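Laundry and Folding Notebook – Nekholm room
January, entry 13. Kept by Hacer Tuncer; read by Nevzat Bilgin.

The afternoon was given to plain cotton T-shirts, folded on the bed. The bed is softer than the table used for entries 8 to 12, and the sheet shifts when a sleeve is pulled. Shirts are to be spread first, then smoothed from the collar down.

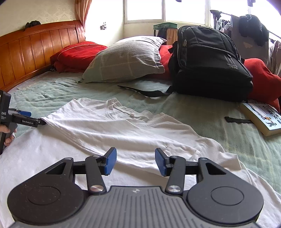
Wrinkles at the neckline remain the main difficulty. Mr. Bilgin prefers that both sleeves be brought in before the hem is raised – the present instruction sheet gives the opposite order and should be corrected. Folded width is to stay at 210 mm, to suit the Skerkard drawer.

Bags and books are to be moved to the chair before the next session. Ms. Barreto has the revised sheet for comment. Long-sleeved shirts have not been started.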